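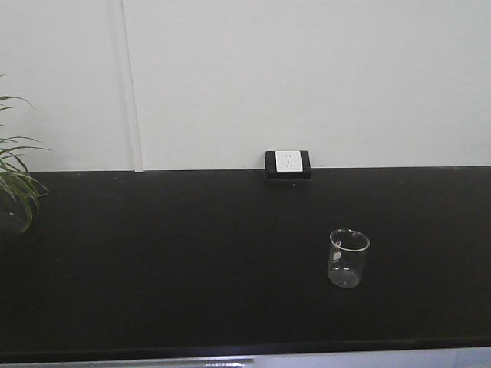

Hipólito Navarrete
Founder and bench technician, Drornlow

About Us

Drornlow sets up and looks after small robot cells for people who have chemistry to do and would prefer that somebody else pick up the glassware. We work out of a former upholstery shop in Clornby. The sign over the loading door still promises same-week sofa repair, and we get calls.

There are four of us on the payroll. I started the company after 13 years of fixing packaging machines, where the worst thing you could drop was a box of crackers. Laboratory work pays a little better and breaks louder.

Most companies use this page to list their values. I was told to do that, tried for an afternoon, and ended up writing about Teso instead. Teso is our own cell, the one we set up first and the one every new procedure gets tried on before it goes near a customer. If you want to know how we'll treat your machine, reading how we treat ours is probably the fastest way.

The cell

Teso is one arm, a two-finger gripper, a fixed camera and a black table against a white wall. Its main job is to find a small clear beaker, pick it up and put it down somewhere else without drama. We chose that job on purpose. Clear glass on a dark, matte top gives a camera very little to hold on to: a bright line at the rim, a few gray reflections near the base, the table showing through everything in between. A cell that can do this on a cloudy morning can usually manage a customer's vial rack.

The beaker has a spout, which people forget about. Grip it with a finger on the spout and it turns slightly as the fingers close, and then every placement after that is off by a bit, and you spend an hour blaming the camera. We have spent that hour more than once. The pick routine now checks where the spout is before it commits.

There is a plant at the left end of the table. It belongs to Bello Edet, who runs our service side and has opinions about windowless workshops. Its leaves hang over the work surface and move whenever the heating comes on, and the vision software used to report them, with great confidence, as glassware. Bello was asked to move the plant. Bello rewrote the search mask. I sign the paychecks here and that is how the matter was settled.

How the day starts

Every morning before anything moves, whoever opens up does the same round. Wipe the table with a dry cloth, then a damp one, then dry again. Look at the finger pads. Look at them again with a flashlight, since the first look is mostly optimism. Home the arm at slow speed with a hand near the stop button. Pick the beaker, place it, and check the offset against yesterday's.

The limit is 2 millimeters. Over that, the cell doesn't run until somebody finds out why. Usually a mounting screw has crept, or the camera bracket has been leaned on by a person who would never lean on a camera bracket. Recalibrating takes 22 minutes if you follow the sheet and most of a morning if you remember the sheet.

Finger pads get changed every 8 weeks whether they look tired or not. They're soft, they pick up a film from the glass cleaner, and a filmy pad is how you learn the exact sound a beaker makes on the floor. We cut our own from sheet stock. The pads from the first year were cut with scissors and we keep one taped inside the cabinet door, out of shame.

When it breaks

Last May the wrist joint on Teso began to tick. It was a very small tick. I said it was the cable. Bello said it was the bearing. We replaced the cable, which was good for the cable.

The bearing came from Echeverría, a two-room machine shop at the other end of Clornby that still answers its phone on the first ring. They pressed the new one in, charged us less than the cable had cost, and asked which of us had been right. We changed the subject. The arm has been quiet since, and there is now a line on the weekly sheet that says "wrist: listen," with the radio off. That line is on our customers' sheets too.

A lot of our procedures arrived this way. Something went wrong on our own bench, at our own expense, and a line got added. The sheet is two pages long and I can tell you what each line cost, though I'd want a coffee first.

What we do for customers

We lay out the table, mount the arm, aim the lights, teach the positions and stay until the cell has run through your real work with your real glass. After that we come back on a schedule - pads, screws, cables, camera, and yes, the wrist. If something stops between visits, you call and you get me or Bello. We have no phone menu. We looked into one and it wanted a monthly fee.

We will also tell you when you don't need a robot. This happens more than the business plan allowed for. If you move a dozen beakers a day, you have arms already, and they came with the building.

We don't do welding cells, palletizers, or anything that could pick me up. We don't do sofas.

Visiting

You're welcome to come and see Teso work. Ring the side bell, because the loading door sticks. Bring a piece of your own glassware if you can spare it, ideally one you're not fond of, and we'll teach the cell to pick it while you wait. Mornings are better, after the round is finished and before the sun gets to the table.

Page last revised 4/30/25, mostly to take out a paragraph about the cable.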